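Fruit basket

A fruit basket is an open container for keeping fresh fruit within reach on a table, counter or shelf. It is one of the simplest things in any kitchen, and one of the most cheerful! Baskets may be woven from willow, bent from wire or molded in plastic, and many have two handles so they can be carried from shelf to table.

Perforated plastic baskets are light, bright and easy to rinse under the tap. The holes let air move around the fruit, a wonderful advantage over a solid bowl in warm weather.

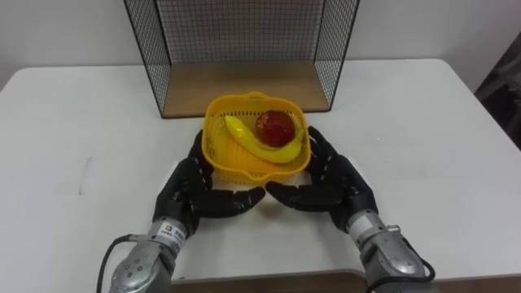

Apples and bananas are the classic pairing, though they ripen at different speeds. Apples give off ethylene, a gas that hurries bananas along, so a green bunch placed beside them will turn yellow sooner. Cooks who want ripe bananas for bread put this to splendid use.

In the market town of Grovcombe, basket making has a long and lively history. The Berhe workshop there once kept a pattern book of 516 designs, and its November fair still draws around 3,226 visitors, many of whom carry home a basket already filled with fruit.

See also: Bread basket; Fruit bowl; Wire shelf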